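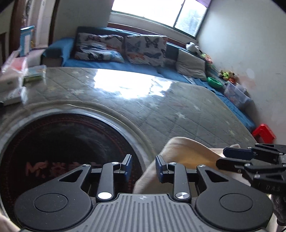 Butterfly cushions on the blue, with the window light coming across the quilting.

The Sitting Room at Zawadzka – February

Welcome back to the gallery, and thank you for all the kind notes about the hallway! We've moved on to the big room now, where everybody ends up by four in the afternoon with their shoes off. Halina Rutkowska sewed a good many of the covers in this house and she'd have you believe none of it was any trouble, but I was there for the zips.

The butterflies are my favourites, in black, blue and orange on white, and I do like them against that long run of blue under the window. One always sinks lower than its neighbour however I plump it – I've given up. The grey quilting has little stars among the diamonds, and the round black cushion with the red lettering is the one visitors ask after.

Butterfly covers are 42 each from Sostia, or 95 if you'd like 2 with the pads included. Kitchen pictures next month, all being well.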